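A casa de Jolán Pintér fica no fim de uma rua inclinada, e quando lá chegámos, já passava das quatro, ela estava à porta com um xaile pelos ombros e o bule na mão, como se nos esperasse há horas. Vive ali há 18 anos, desde que deixou a oficina Fülöp, onde aprendeu a encadernar com Csaba Csizmadia, um mestre de quem fala ainda com um misto de ternura e receio. "O Csaba olhava para um caderno meu e não dizia nada", conta. "Punha-o de lado e dava-me mais papel. Era a maneira dele de me mandar recomeçar, e eu recomeçava, claro, que remédio tinha."

Começou por coser missais e livros de contas, coisas de uso, que voltavam à oficina com nódoas de café e folhas soltas. Só mais tarde vieram os livros antigos. O maior trabalho da sua vida, diz, foi o arquivo paroquial de Desden: 724 páginas manuscritas, com a lombada desfeita e um cheiro a adega que lhe ficou nas mãos durante semanas. Levou nove meses a recuperá-lo, quase sempre de manhã, que é quando a luz lhe agrada (e quando, confessa a rir, ainda ninguém telefona).

"As pessoas julgam que é preciso muita paciência", diz, enquanto nos serve a segunda chávena sem perguntar se queremos. "Eu sou impaciente, sempre fui! A minha mãe desesperava comigo. Mas com a agulha na mão passa-me tudo, nem dou pelas horas."
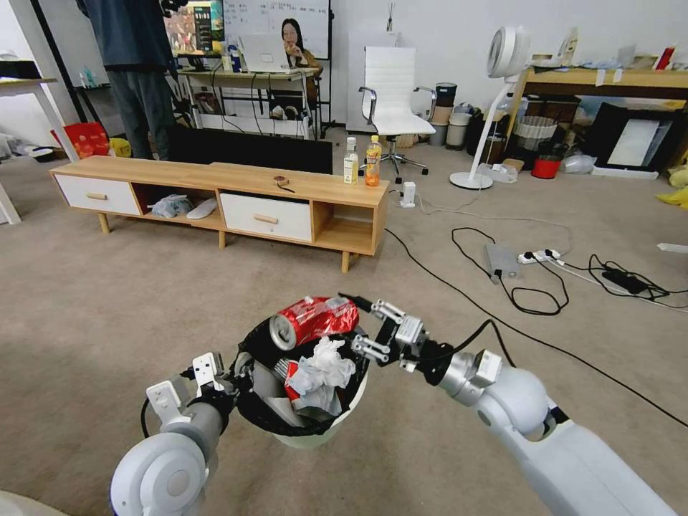

Que cola usa para reparar uma lombada antiga?

"Cola de amido de trigo, feita em casa, no fogão, a mexer sempre com a colher de pau. Dura poucos dias, mas sai com um pouco de humidade, e quem vier depois de mim consegue desfazer o que eu fiz."

Essa ideia de quem virá depois volta muitas vezes à conversa. Há oito alunas no curso que dá em Skikstead, e fala delas uma a uma, com demora. De Deepika Menon elogia a costura, tão regular que lhe faz inveja. Genowefa Wróbel chegou sem saber enfiar uma agulha e em outubro vai expor os primeiros cadernos, cobertos com um papel marmoreado azul que Jolán gostava de ter inventado.

Perguntámos-lhe se pensa em parar. Ficou um bocado a olhar para a prensa de ferro, herdada do mestre, e depois foi buscar um pequeno livro de orações que lhe tinham deixado na véspera, com a capa presa por um fio. "Este, pelo menos, tenho de acabar", disse, e pediu-nos que lhe chegássemos os óculos.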